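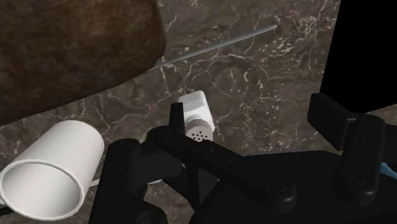 8 May 2021. Third visit about the kitchen and I still don't believe a word of it. The Grestance showroom at Dekum has moved since August, bigger car park, same biscuits. I went in meaning to ask one thing, which was why a worktop that cost £200 a metre last year now costs a good deal more, and came out with a brochure and no answer. The marble they are all so keen on is the dark greyish-brown sort with thin white and tan veins running through it like cracks in old varnish, and so busy on one side that I can't see how you would ever find a crumb on it. The man said that was "a feature". I expect he says that about the price too.

He also told me it never stains if you seal it. How often? "As needed." I asked about lemon juice and red wine and he went off to fetch a leaflet. The leaflet says to wipe up spills promptly. I could have written that.

Then on to Foulkes, who quoted £777 for fitting alone, not counting the sink cut-out, which is extra, or taking the old top away, which is also extra. I asked what was left that the £777 did cover. Eighteen months' guarantee, apparently, on the joints only.

Zumbridge are cheaper on paper. They say about 200 kitchens done in the county, but the only one they could show me was a photograph on a phone, and it had no cooker in it. Delivery in six weeks, they say. I wrote down ten.

Home by four. Looked hard at our own worktop, which is ugly and has the burn by the kettle, and which has been wiped down with any old cloth since we moved in and come to no harm. Put a hot pan on it without thinking. Couldn't do that with the other.

Have told Foulkes I'll ring next week. Left the brochure in the car. Still need to get the tap washer.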